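Visit report: the Wirkthorpe science building, level by level
Posted 26 December 2022

The Wirkthorpe building opened its plant rooms and two of its lab floors to visitors for one afternoon, and I joined the group that went around with Stefaniia Hordiienko, the facilities engineer. These are my notes on the building services, with a few remarks on layout. I have left out the welcome talk and the catering.

The structure is a concrete frame on a regular grid, with the labs along the north face and the offices along the south. A corridor runs between them at every level. Hordiienko said the grid was set by the lab bench module and everything else had to fit it, including the stairs, which are a little tight as a result. The stair at the west end has a landing where two people carrying a crate would have trouble turning.

Lab area is 3676 square meters net. Of that, 3000 can be switched between wet and dry use without opening a wall. The remainder is fixed, mostly because of drainage falls and the location of the acid waste line.
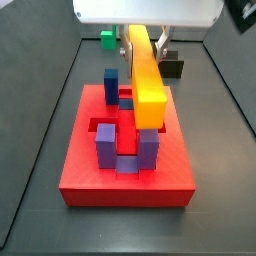
Services come down from overhead carriers on the grid lines. Each carrier has power, data, compressed air and a capped water connection. Drainage is the harder part. The floor has sleeved penetrations at set points, closed with a screwed plate when not in use, and a sink unit can only go where there is a sleeve. On the second floor we saw one bay with the plate lifted. The sleeve was clean and the seal looked new.

Changing a bay from dry to wet takes 12 working days on paper. Most of that is the air rebalancing and the paperwork that goes with it. The plumbing is done in the first two.

Ventilation is variable volume, with the exhaust ganged into a common plenum on the roof. The controls are by Plemano and the valves by Tijani. The two did not talk to each other properly at commissioning, and a gateway had to be added in June. Hordiienko showed us the trend logs for one week. Pressure in the wet labs stayed slightly negative to the corridor, with short excursions when doors were propped. I would have liked to see the same logs for a week with heavy fume hood use, but those were not on the screen.

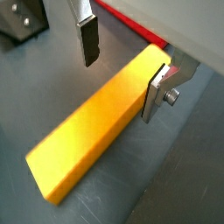 The roof was the best part of the tour for me. There are 3 exhaust fans on the common plenum, and any two can carry the design load. Access around them is good – a technician can get a motor out without removing handrails – and the drain pans slope the right way. Heat recovery is a run-around coil. The pipework is insulated and labeled at both ends, although the labels on the supply side use the old room numbers.

Back inside, we went through the second-floor write-up area. It is glazed on the corridor side and very quiet. The ceiling is exposed, with acoustic baffles hung between the ducts. Lighting is on occupancy sensors, and ours went out twice while we stood listening.
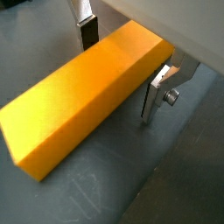

The furniture system is by Grikach. Benches are on lockable casters, and the under-bench cabinets are separate units that roll out. Chie Nomura, who manages space allocation, explained how rooms are assigned. Groups get bays for a fixed term and apply again at the end of it. Her office holds back one bay per floor as swing space. She said the system works as long as the swing bays stay empty, and that there is constant pressure to fill them. Storage is short everywhere. Crates were stacked in the corridor alcoves on both floors we saw, which the fire plan does not allow for.
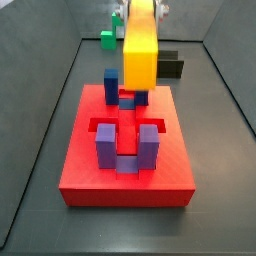

Nomura's rule for dry bays is that small fabrication is allowed in them and wet chemistry is not. Printers have to sit within reach of a local exhaust drop if they run for long periods. Printed parts are fine for fixtures and test pieces, and a red slotted board with fine diagonal lines across its top is typical of the finish. Anything that needs solvent smoothing goes to a wet bay with a hood. I asked about resin printing and was told it is treated as wet work throughout, with the waste going out by the chemical route.

Points I did not get answered: the noise level in the first-floor labs at full exhaust, the turndown limit on the valves, and the energy use for the first full year. Hordiienko has promised the energy figures once the submeters on the south side have been checked. I will add them to this page when they arrive.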